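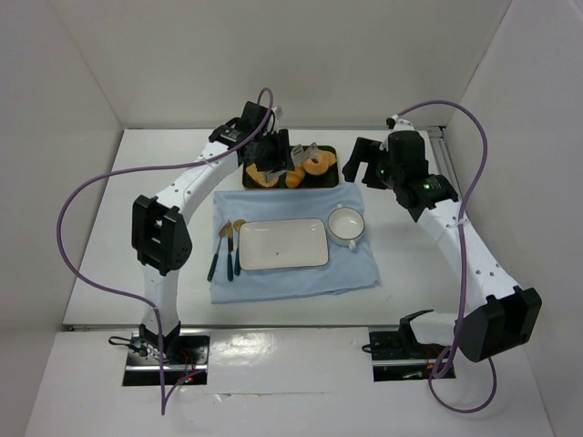 A visit to the open day in Pluvcombe

On 4th February I went to the open day of Zedent in Pluvcombe. I had wanted to go last year already, but then I read the notice too late and the registration was closed. This time I wrote to them early and I received a confirmation with number 3912, which I had to show at the door on my telephone.

From the station you take bus 9 and get off at the old brewery. The stop is not announced, so you must look out of the window. It was raining and the path to the entrance is gravel with many holes, so please wear proper shoes if you go. The entrance costs nothing. Lunch in the canteen costs 18 dollars and must be paid by card.

The tour had several rooms and you could walk between them as you wished. The first is for storage and packing, and I did not stay long there. The second shows old table linen on long rails, with small paper labels saying the year and the town. I have sewn napkins and tablecloths since I was a student, so I stayed in this room almost one hour. I was glad to find a woven cloth from Stesia with the same border that my grandmother had on her Sunday table. It was much more faded than hers, and the label said only "before the war".

After the linen came the part about the breakfast table. I will write more about it, as this is what my readers ask me for.

The setting was on a white table, and it was simple. A light blue cloth lay under the plate as a placemat, with its creases still in it and the lower edge a little wavy. At home I would have ironed it. But I must admit that the soft cloth looked friendly on such a plain white surface, and I have begun to leave my own cloths without ironing on normal days. My husband has not noticed any difference.

The plate was cream white and rectangular, with rounded corners and a thin dark rim, and a bagel lay on it. I always thought that a rectangular plate is for restaurants that want to be modern. For bread it is quite practical, I think now. You can put the bagel at one end and you have the other end free for the butter and the knife. With a round plate I always have the butter under my sleeve.

Behind the cloth was the bread, on a shallow tray in dark green.

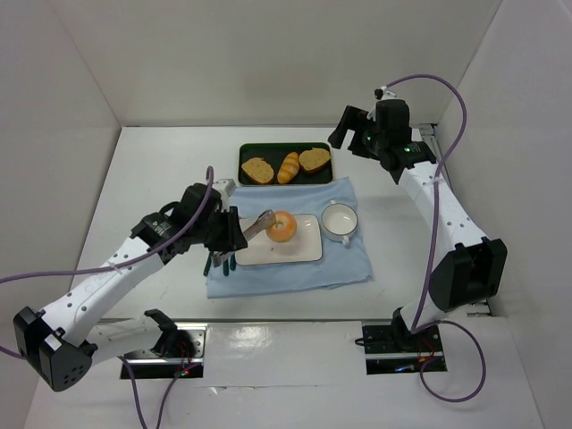

I like very much when slices and a small roll are served together like this, so each person can take a small thing first and then decide. In my country the bread comes in a basket with a napkin over it, and it is considered polite to take the piece that is nearest to you, even if it is the smallest one. On a flat tray everything is visible and the choice is easier. The crumbs also stay in one place. The only weak point is that bread becomes dry faster without a cover, so I would bring the tray to the table last.

The cup stood to the right of the plate. It is white and round, almost a bowl, with two small handles. I had a similar one as a child, for cocoa, and I remember that you hold it with both hands. For soup it would be good too. The utensils were to the left of the plate, and they have handles in a dark teal green that goes well with the tray. I was taught to put the knife on the right side, always. I wrote this in my notebook with a question mark.

My advice for a table like this one is to use only few colors. Blue, green and white are enough, and the bread brings the warm color by itself. I tried it with a yellow cloth when I came home and it was not nice — the bread looked gray.

For lunch there was lentil soup and bread from Amissah, the bakery across the river. The rye bread was excellent, dark and a little sour. They also sell it at the exit, but at three o'clock it was finished. I bought five linen napkins in the shop instead. I wanted six, but there were no more in that color, and the lady at the counter promised that new ones will come in March. The shop does not send by mail.

The last bus back to the station leaves early, so check the time before you sit down for coffee. I had to run for it with the napkins under my coat.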